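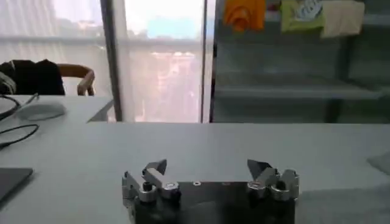

Gripper open over the folding table, window light and all.

Friday thread, friends! We've been teaching our arms at Givodmont to fold pants, and I finally have a result I feel okay sharing (get comfy, I do go on).

The old way, we trained only on clean folds. This time we mixed in 108 clips where a person steps in partway and rescues a bad one. A small slice next to our 3,000 ordinary clips!

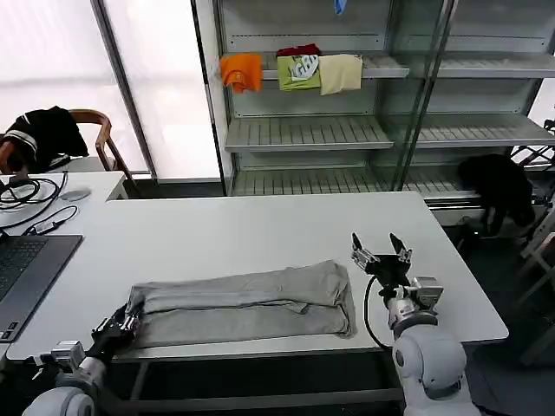 Pants are harder than shirts for us, mostly at the waistband. The policy has to decide which end to pinch, and the old one dithered terribly there.

With the rescue clips in, it got 17 good folds out of 19 tries. Without them, same pants and same table, it got 3. I ran the whole set over again before I let myself be happy!

Next up is towels, and then I owe the Zondent folks a proper write-up. Questions very welcome, I love talking about this stuff.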